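Saddle Pads

Sesska Issues Revised Care and Fit Guidance for Rilledeck Pads
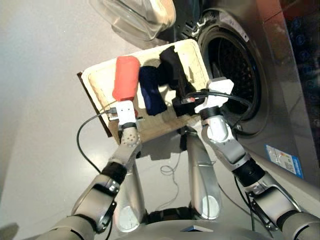 What has changed

Sesska, the saddle pad maker, has revised the care and fit sheet for its Rilledeck line of corrective half pads. The new sheet replaces the one packed with pads sold since February and applies to the dressage, close contact and endurance cuts. The western cut keeps its existing sheet for now.

The main change concerns shim thickness. The earlier sheet allowed riders to stack up to three felt shims in each front pocket. The revised version limits the front pockets to two shims per side and the rear pockets to one. Riders who need more lift than that are told to have the saddle looked at by a fitter before riding in it again.

Background

Sesska collected 2,117 fit records from fitters and boarding barns over the past year. Each record listed the tree width, the panel type, the number of shims in each pocket and the sweat pattern after a working ride. Tímea Bognár, who manages product testing for the company, reviewed the records and found that pads with three front shims were linked with dry patches behind the shoulder far more often than pads with one or two.

"A third shim narrows the channel at the front of the pad," Bognár said. "On a saddle that is already close in the gullet, the result is a tighter saddle. Riders add the shim because the pommel sits low, and the pommel may be low for a reason the pad can't correct."

Of the records showing three shims in front, 83 came from horses measured as wide or extra wide. Most of those horses were being ridden in a medium-wide tree. The sheet now carries a short section on tree width, with instructions for taking a wither tracing at two points: two finger widths behind the shoulder blade, and again at the lowest point of the back.

Washing instructions

The washing section has also been rewritten. Shims are to be removed before any machine wash. The cover may be washed on a cold, gentle cycle with the spin set no higher than the lowest available speed. Fabric softener is not recommended, as it coats the cotton and reduces how well the cover takes up sweat.

Wool-lined covers should be brushed out first and dried flat. The company advises against hanging them over a rail, which can set a crease along the spine. Felt shims are to be spot cleaned with a damp cloth only. A shim that has been soaked should be measured at each corner once dry and replaced if the corners differ.

Pads with the older stitched-in front shims, sold in small numbers before the pocket design came in, are hand wash only.

Response from fitters

Iolanda Barros, a saddle fitter who works with barns in the Pikwood area, said the two-shim limit matches what she already tells clients. She would have liked the sheet to go further on flocking.

"If the panels are wool, the first step is to check whether they have packed down," Barros said. "That's a shop job and it takes an afternoon. With foam panels you have fewer options, and a pad may be reasonable for a few months while a horse is changing shape."

Arvid Fjeld, who runs the Ezeani tack shop, said customers have asked mainly about pads they already own. The pads themselves have not changed, and no return or exchange is being offered. Extra shims can be kept and used for the rear pockets, provided they are trimmed to the smaller template printed on the back of the sheet.

Clinic

Ezeani will hold a fitting evening for Rilledeck owners at 6:30 p.m. in its back arena. Ingegerd Westerberg will demonstrate wither tracings on two horses, one high in the wither and one flat and broad. Owners may bring a tracing on stiff paper, marked with the horse's name and the side of the body. Saddles should be clean and brought with their usual girth. Horses may not be trailered in.

Space is limited to 200 people. A ticket covers one saddle check, done in order of arrival.

Availability

The revised sheet is packed with all new pads. Retailers have been sent 250 loose copies each for customers who bought earlier stock. Sesska's retail contact, Jonatan Torvik, is handling requests from shops that need more. A version for the western cut is in preparation.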